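Werkstattbuch Holzoberflächen, Eintrag 7/26/19

Betrifft: Tischplatte Carkavwood, Nachbehandlung der Oberfläche

Die Platte wurde heute erneut vorgenommen. Der Anschliff vom Vormittag erfolgte ausschließlich in Faserrichtung, der Staub wurde abgesaugt und die Fläche mit einem fusselfreien Tuch nachgewischt. Die helle Tönung soll erhalten bleiben; auf das Öl von Verstraete wird daher verzichtet, es hatte im Dezember auf den Musterstücken deutlich angefeuert. Vorgesehen ist das Wachs von Gandum, in 3 dünnen Aufträgen.
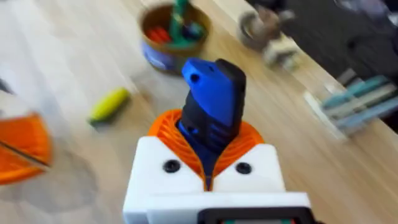
Zwischen den Aufträgen ist eine Wartezeit von 6 Stunden einzuhalten -- auch dann, wenn sich die Fläche bereits trocken anfühlt. Auspoliert wird von Hand. Die Raumtemperatur betrug bei Beginn 26 Grad und lag damit höher, als das Merkblatt empfiehlt; der erste Auftrag wurde deshalb auf den Abend verschoben.

Offen ist weiterhin die Behandlung der Unterseite. Nach hiesiger Auffassung sollte sie dieselbe Anzahl Aufträge erhalten, damit die Platte sich nicht verzieht. Die Kollegen vom Projekt Lamness werden gebeten, ihre Erfahrungen hierzu im Buch nachzutragen.

Nachzubestellen: Schleifvlies fein, 10 Bogen. Die angebrochene Dose Wachs steht verschlossen im Schrank -- bitte vor Gebrauch aufrühren.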